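Ticket 3872: Stitevow sync drops order lines overnight
Status: Open (reopened twice)
Product: Stitevow stock and orders, hosted plan
Opened: 20 March 2018
Priority: Normal (I asked for High)

Original report

Our overnight sync between Stitevow and the Darnura web shop is losing order lines. Whole orders come through fine, with the right customer and the right shipping address, but one or more of the lines inside them are gone. The total at the bottom still includes the missing lines, so the order looks paid in full and short on goods. We found out when a customer in Ohio wrote to ask why her box had two spools of upholstery thread in it and no zipper tape.

I went back through the last export. It has 3,872 lines in the shop and 115 fewer in Stitevow. I have attached both files.

The status page has been green the entire time.

Reply from support, first line

Thank you for contacting Stitevow. Please clear your browser cache and cookies, sign out, sign back in, and run the sync again. If the problem persists, let us know.

My reply

The sync runs on your servers while our office is closed and every computer in it is off. I don't see how my browser gets into it. I cleared the cache anyway so that we can cross it off. Same result the next morning. I am also now signed out of everything else I use.

Reply from support, first line

Thank you for confirming. Please check that all product codes in your shop are unique and contain no special characters. Duplicate codes are the most common cause of missing lines.

My reply

Checked. No duplicates. Some codes have a hyphen in them, and they have had a hyphen in them for as long as we have used your product. Your own help article on product codes uses one with a hyphen. Plenty of the missing lines have no hyphen at all, and plenty of the hyphenated ones came through.

Ticket closed automatically: no response received in 5 days.

My reply (reopening)

I did respond. It is the message directly over the closing notice. Please reopen this and pass it to someone who can look at the sync log, which I can't see on our plan.

Reply from support, second line

Apologies for the closure. I have looked at your log and see no errors. All runs finished with the result Success. Could the missing lines have been removed by a user on your side? Please also confirm whether you use a third-party connector.

My reply

Three of us have logins and your audit page shows no deletions by any of us. I would expect at least one, if we had thrown out that many lines by hand.

We do use a connector. It is Winda, the one your sales people recommended when we signed up, and it is listed in your own add-on store. I wrote to them as well. They say the lines leave their side complete and that I should ask you. I asked for proof and to their credit they sent me the raw file for one night. Every line is in it, including the zipper tape.

So what does Success mean in your log? If it means the job reached the end without crashing, that tells me very little.

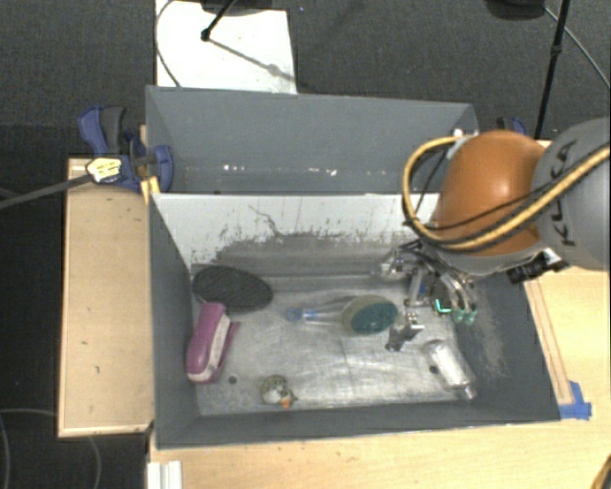 I have done some testing of my own in the meantime, because the owner wants an answer before we send out the spring catalog. I set up a dummy customer and placed orders of different sizes late in the day, then compared them in the morning.

Small orders placed alone: all lines arrive.
Large order placed alone: all lines arrive.
Large order edited by the customer before the sync: lines missing.
Small order edited before the sync: lines missing, if the edit added something.
Same orders, sync started by hand with the button: all lines arrive.

I repeated the edited orders three nights running and got the same thing each time. It looks to me as if the overnight job reads the lines from the first version of the order and the total from the last one. I can't prove that from outside. You can.

Reply from support, second line

Thank you for the detailed tests. We have passed them to development. As a workaround you could upgrade to the Plus plan, where the sync runs every 90 minutes and edits are less likely to fall between runs.

My reply

Less likely is an odd thing to charge extra for. The Plus plan would run the same job more often, and an order edited just before a run would presumably still lose its lines. Has anyone tried it? If you want to put us on Plus free of charge for testing, go ahead and I will report what happens. I won't be paying to find out.

Reply from support, second line

Development has reproduced the issue with edited orders. A fix is planned for a future release. We can't give a date.

My reply

Thank you, that is the first useful line in this ticket. The last fix we were promised for a future release, the tax rounding one, was reported in September and is still on your list of known issues.

Until then we press the manual sync button every morning before picking starts and check the totals against the lines in a spreadsheet. Orlandini, who supply our thread and see the same stock figures, have been told to trust the shop and ignore Stitevow.

Please leave the ticket open and turn off the automatic closing. I would also like the Success message changed, or at least a line count added next to it.

Status changed: Waiting for development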